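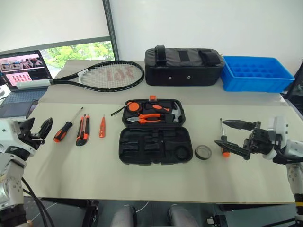

Skondel will open the doors of its workshop to the public on 14 Oct 2026, and anyone who has ever wondered what a two-armed robot gets up to on an ordinary working day is warmly invited to come and find out. The afternoon and evening will be built around a job that most of us have done at the kitchen table without giving it much thought, which is putting a household tool set back in its case. The case is a black plastic one with molded slots, and the tools that go in it have orange and black handles. With the hammer, the pliers and the tape measure already sitting in the lid and the bottom tray still empty, there is plenty left for the two arms to do, and a screwdriver standing upright between a gripper's open fingers is a good place to begin a conversation about how a machine picks things up.

The open day is the second one Skondel has held. The first, in May, was planned as a small affair for neighbors and the families of staff, and the company was delighted (and a little unprepared) when 400 people came through the workshop before closing time. The coffee ran out early and the line for the demonstration table went out the door and along the side of the building. This time there is a bigger room, a longer day and a great deal more coffee, and the company has made 600 free places available so that everyone who signs up can get close enough to see what is going on.

"We had children sitting on the floor at the front and their grandparents standing behind them, and they were all asking the same questions," said Lieselotte Reuter, managing director of Skondel. "Why does it stop there? Why did it choose that one? Can it do it again? Those are the questions we ask each other every morning over here, so it felt very much like a normal day at work, only with more people and better cake. I went home that evening and said to my husband that we had to do it again before the year was out, and here we are."

The tool case demonstration

The main demonstration will run through the afternoon and again in the evening, with each session lasting 40 minutes, including time for questions. Visitors will see the robot work at a table covered with a paper mat, using one two-fingered gripper on each arm. The tools are everyday things: screwdrivers, a utility knife, a voltage tester pen, a roll of black tape. The robot's task is to take them from the mat and put them where they belong, and the staff running the session will talk through each step as it happens.

Why a tool case? The team at Skondel gets asked this quite a lot, and the answer is a pretty simple one. A tool case has a shape for everything. If the screwdriver is turned the wrong way it will not sit down in its slot, and anyone standing nearby can see that right away, with no need for a chart or an expert to explain it. The tools are also very different from one another. A tester pen is slim and light, a hammer has nearly all of its weight at one end, and a roll of tape has no handle at all, so the fingers have to come at each of them in a different way.

"I have packed that case by hand more often than I care to admit," said Michalis Ververidis, who leads the handling team and will be presenting most of the sessions. "You do it without thinking. You turn the screwdriver in your hand while your arm is already moving, and your other hand is holding the lid, and you are probably talking to somebody at the same time. Then you try to teach a robot to do it and you start to notice every little thing your own fingers do. I would love for people to go home and pack up their own tools and notice it too."

Visitors should know that the demonstrations are live and that nothing has been sped up or rehearsed to perfection. The robot may take its time. It may put a tool down and pick it up again, or need a member of the team to lend a hand, and the presenters are very happy to talk about those moments when they come along. In May, one session spent most of its question time on a single pair of pliers, and several people wrote afterward to say it was their favorite part of the day.

Try it yourself

Next to the demonstration area there will be a practice bench where visitors aged eight and older can try steering a pair of grippers for themselves, using hand controls developed together with Bevatden, Skondel's partner on the project. The bench will be set up with soft blocks, wooden spoons and an assortment of plastic cups. It is harder than it looks and a lot of fun, and staff will be on hand the whole time to help people get started. Turns at the bench are first come, first served, and there is no need to sign up for one in advance.

Pieter Koster of Bevatden, who will be looking after the bench for the day, hopes that people who think of themselves as clumsy will give it a try as well. "Some of the best drivers we have met had never touched anything like this before," he said. "There was a lady in May who does a lot of sewing, and she was wonderful at it. She had such patience. I asked her to come back and I very much hope she does."

A smaller exhibit, put together by Tirnent, will show how the finger shapes have changed over the past two years of testing. Early fingers will be laid out alongside the ones in use today, and visitors are welcome to pick them up, turn them over and compare them. Ankit Kandpal, the designer at Tirnent who drew most of them, will be there in the evening to answer questions and, if the mood takes him, to sketch new ideas on the big roll of paper that will be pinned along the wall. Suggestions from the public are very welcome. One of the finger pairs in the exhibit started out as a drawing by a visitor to the first open day.

For schools and students

The first two sessions of the afternoon are set aside for school groups. Teachers who would like to bring a class can ask for a short worksheet beforehand, with activities that need nothing more than a pencil case and a pair of kitchen tongs. Students who are thinking about technical training or a first job can also drop by the careers table, where people from the workshop floor, the software group and the office will be glad to chat about what they do and how they came to be doing it. Skondel takes on apprentices every fall and will have information about the coming year's places.

"We are a small company and we are always looking for curious people," said Hilde Van Hecke, who runs the apprentice program. "Good grades are nice, of course, and I will never tell a parent otherwise. What I really like to see is somebody who takes a thing apart at home and gets it back together again, or nearly. If you have a story like that, please come and tell it to me. I will be the one in the green scarf by the entrance, and I have all day."

Food, drink and getting here

Coffee, tea and lemonade are free throughout the day, and the bakers at Van den Broek will be serving warm waffles and savory rolls from their stand in the courtyard. Seating is available both inside and under the awning. The whole of the ground floor can be reached without steps, and two of the evening sessions will have sign language interpretation. Please mention it when you register if you or someone in your group would like a seat near the interpreter, or if there is anything else the team can do to make the visit easier.

Parking at the workshop is limited and the bike racks are generous, so visitors who live close by are encouraged to come on foot or by bike. Bus 777 stops across the street from the main gate and will run into the evening as usual. Closed shoes are required in the workshop area. Strollers are fine everywhere except at the practice bench, where there is a supervised spot to leave them.

Registration

Admission is free, and registration is open now through the events page on the Skondel website. Visitors choose a session when they sign up and are welcome to arrive early or stay on afterward for as long as they like. School groups are asked to register by email through the education desk, giving the number of students and their ages. If a session fills up, names will be placed on a waiting list and contacted in order as places come free.

Members of the press are welcome at any session and can arrange interviews with Lieselotte Reuter or Michalis Ververidis ahead of time. A quieter half hour with the robot and the handling team will be kept free for photographers and camera crews before the first public session. Please contact the Skondel press desk to reserve a spot and to let the team know what equipment you plan to bring.

About Skondel

Skondel develops two-armed robots and the software that guides them, with a focus on handling everyday objects of mixed shapes and sizes. The company works with Bevatden on hand controls and with Tirnent on gripper design.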